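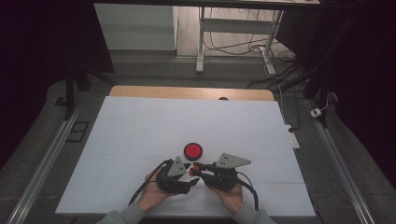 Erhan Keskin talks about latency the way other people talk about traffic. He runs the control side at Vastlow, four people, and most of what they've shipped since May is a piece of software called Zerent that sits between raw gripper data and whatever policy gets trained on it. Timing, mostly. Timing and cleanup. The test task is dull on purpose: a white board on a table, one round red disc, two hand-held grippers with the jaws facing each other. Cables running off both. "People come in and want to see folding or cooking," he says. "I want the disc. If I can't line up two hands in front of a disc I have no business near a shirt."

So what goes wrong. Clocks, first. Each gripper reports on its own schedule, video on another, and for a long while the team just matched nearest timestamps and hoped. Keskin pulls a face at this. "We had 39 milliseconds of drift between left and right by the end of a long session. 39! You look at the plots and the left hand closes, then the right hand closes, and you think, ok, the operator does it that way. No. The operator did it together. We taught the model a limp."

The fix took 3 rewrites. First one resampled everything to a fixed rate, which smoothed away the moment of contact. Second kept the raw streams but needed somebody to tune an offset by hand every morning – "I lasted a week." The third one is what's in Zerent now. It estimates the offset as it goes, from the motion itself, and writes it next to the data so you can undo it later. He's firm about the undo part. Nothing overwritten, ever.

Then there's the planner, Evangelista. Older code, inherited, named by someone who has left. It takes what the policy wants to do and checks whether two arms can do it without hitting each other. Originally it planned one arm, froze it, planned the other. Fine for picking things up. Useless when both jaws need to close in on the same small object, the second arm would find no room and the whole plan got thrown out.

"So it would just sit there," Keskin says. "No error. Sitting. We had a log of 268 runs and the most common result was nothing happened, and nothing happened was being counted as a safe outcome. Which, ok, it's safe."

Now both arms get planned in one go, over a short window, and replanned before the window runs out. Slower per step. He doesn't mind. What he does mind is the tuning file, which has grown to a size he wont say out loud.

I asked about perception, expecting the long answer. Got the short one. Red on white is easy, he says, and they know it's easy, and the detector for this task is deliberatly simple so that when a run fails they can rule it out. Harder objects come after the timing holds up for a full day. It doesn't yet. Long sessions still show a small step in the offset estimate that no one on the team can explain. His guess is a buffer somewhere. Another guess, from across the room: the cable. "It's not the cable," he says, a bit too quick.

Will any of it be released? The viewer, yes, which goes by Justulness and lets you scrub both gripper streams side by side with the offset switched on and off. Keskin uses it more than his email. The planner, no, not until the tuning file is sorted. Zerent itself, maybe. "It needs docs. I have written the first page of the docs four times."

He was already typing again by then.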